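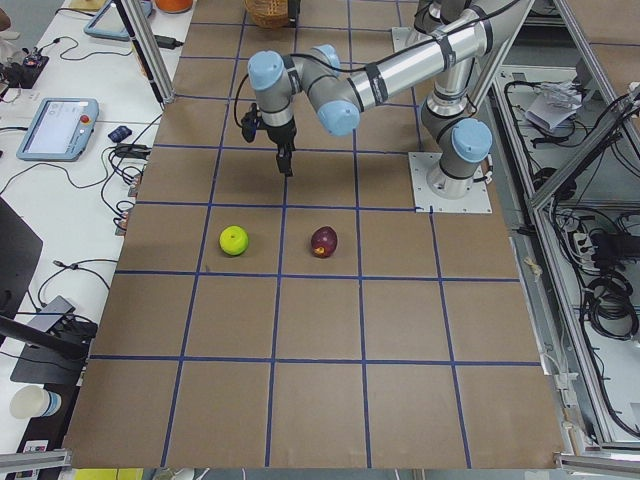 Ilaria Bortolotti
Second-year student, Food and Horticulture, Dendgate College

Keeping apples through the winter in an ordinary house

Project report

Background

My family has always bought apples by the box in fall and kept them in the porch. Some years they last until spring and some years half the box is soft by January. I wanted to find out how much of this comes down to where the box is put and how the apples are packed, and how much was decided before we brought them home.

Commercial growers use cold rooms where the temperature, the humidity and sometimes the air itself are controlled. Most households have a fridge, a garage and perhaps a basement. Advice for home storage is easy to find but a lot of it is passed on without anyone saying where it came from. Wrap them in newspaper. Never wrap them. Keep them away from potatoes. I picked the pieces of advice I heard most often and tried to test them with what I had.

The apples

All the fruit came from one grower, Ubaldo Lombardi, whose orchard is outside Findumthorpe. He let me have 80 apples of a single late variety from the same few rows. He picked them in the usual way, with the stem on, and I collected them the same afternoon.

I asked him to leave out anything he would not store himself. This matters because a bruised apple goes off early wherever it is kept, and I would have been measuring the bruise. He also told me that very large apples from young trees keep poorly, so those were left out as well. The result is that my fruit was better than what most people get in a mixed bag, and my figures probably look better than a household would manage.

Storage places

I used four places, with the same number of apples in each.

Kitchen: a bowl on the counter, out of direct sun.
Fridge: the bottom drawer, in a plastic bag with holes punched in it.
Basement: a cardboard box on a shelf against the north wall.
Garage: a cardboard box on a pallet, covered with an old quilt.

In the basement and the garage, half the apples were wrapped singly in newspaper and half were left bare with a divider between the two groups. I did not wrap any in the kitchen or the fridge.

The kitchen and basement were in our own house. The garage belonged to my uncle, Ettore Marino, who lives on the same road and has a building that stays just above freezing for most of the winter.

Method

Each apple was given a number on a small paper sticker near the stem. I weighed them all at the start and again every 2 weeks on a Grindano kitchen scale, always in the evening after supper. I also pressed each one lightly with a thumb at the widest point and marked it firm, giving or soft. A softness tester would have been better than a thumb, but the college has one and it was booked by another class for the whole term.

Any apple with visible rot was taken out and written down. I kept going until the kitchen bowl was finished and then for as long as the term allowed.

For the taste part, I asked four people to try slices from each place without knowing which was which. One of them was my classmate Vilém Štefanec, who was doing his own project on pears and let me borrow his scoring sheet. The sheet asks about crispness, juiciness, sweetness and anything unpleasant.

Results

Weight

The kitchen apples lost weight fastest. Most of them had wrinkled skin near the stem by the third weighing. The fridge apples lost the least, which I put down to the bag. In the basement, the wrapped apples lost a bit less than the bare ones, and this was true at every weighing. The garage was in between, with hardly any difference between wrapped and bare.

Rot

There was less rot than I expected. The kitchen had the most for the time it lasted. In the basement, two bare apples that were touching went brown at the place where they touched, and one more beside them followed soon after. Among the wrapped apples, one was rotten right through inside its paper and the apples next to it were clean. So the paper did its job, but I would not have noticed the bad one if I had not been unwrapping them anyway. A person who wraps a box and leaves it alone could get a surprise.

The garage lost several apples in one cold spell in January. The quilt had slipped off one corner and the fruit on that side froze. When they thawed the flesh was brown and watery. I have kept these in the results, though the cause was my packing and had little to do with garages in general.

Taste

The fridge apples scored highest for crispness every time. The basement apples scored highest for sweetness from the middle of the project on, and two tasters preferred them overall. My own guess is that they had simply gone on ripening a little. One taster said the bare basement apples tasted "like the shelf". They had been next to a tin of paint, and I moved the tin after that.

Cost

I looked at whether storing apples saves money at all. A box from the orchard works out cheaper per kilogram than the supermarket, but you have to subtract what you throw away. For our house the box still came out ahead in every place except the kitchen. For anyone who has to drive far to an orchard I doubt it would.

Problems with the project

The groups were small, so one bad apple changes the percentages a lot. I also used only one variety. Mr. Lombardi says his early apples would be flour by Christmas wherever I put them, and I had no way to check.

I did not record humidity. The basement temperature came from a thermometer that my tutor, Gianni Lo Presti, checked against a college one and found to read slightly high. I corrected the figures for that. The garage thermometer was never checked.

Handling is another weakness. Picking up every apple and pressing it with a thumb over and over is not what happens to apples in a box at home, and a few of the soft spots may be mine.

What I would do next time

I would drop the kitchen group, as everyone already knows how that ends, and use the fruit to make the basement groups bigger. I would try slatted crates against cardboard. I would also like to test the potato question, which I left out for lack of space – my mother keeps hers in the same basement, and for this project they had to live under the stairs.

Thanks

Thanks to Mr. Lombardi for the apples, to Ettore for the garage, and to the tasters.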